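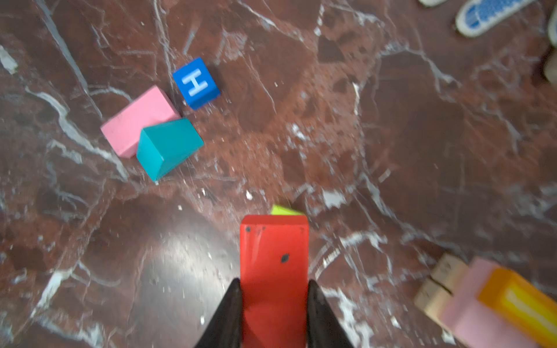 A red block in the gripper at the Wokomo open house, with more toy blocks waiting on the marble. Photo by Edivaldo Lins

I spent a good part of my Saturday on a lobby floor, teaching a robot arm to play with blocks, and I'd go back tomorrow if they let me.

Wokomo, the small robotics shop upstairs in the old Teixeira building, opened its doors to the public on Saturday, November 20, 2021, and anyone over 12 could take a turn. The team set up right on that shiny red-brown marble you have probably slipped on in the rain. They spread out a bunch of kids' blocks, handed over the controls and let us have at it.

The way it works is pretty simple, at least from my side of things. You hold a handle, the arm copies what your hand does, and you squeeze a trigger to close the two black fingers. The computer saves every move (the good ones and the goofy ones). Do the same little job enough times and the software, which they call Stuleck, starts to work out how to do it without you.

My job was the long red block. Pick it up, carry it, set it down by the other blocks. Easy, right? I went in way too fast on my first try and pushed the thing across the floor. My second try I got a grip on it and then let go too soon, and a boy behind me laughed so hard his mom had to shush him. He was a lot better at it than me when his turn came, by the way.

"People start out driving it like a video game," said Edivaldo Lins, who runs the training side at Wokomo. "Then they slow down, and that's when we get the runs we want."

Lins told me the team had 1,619 saved runs before the doors opened, going back to April, nearly all of them done by the same few people in the office. He wanted new hands on the controls, with different habits and different mistakes. By closing time visitors had added 87 more. Each turn was supposed to be short, but I hung on to mine for a good 45 seconds past the bell. Sorry to the line!

You can also teach it with no handle at all. One of the engineers let me take hold of the arm itself and walk it through the move, kind of like helping a toddler with a spoon. It's heavier than it looks, and I liked that way better.

The parts money comes from Fetex, and Lins says they want to try stacking next, then sorting by shape. Another open house is planned for April, and sign-up will be at the front desk.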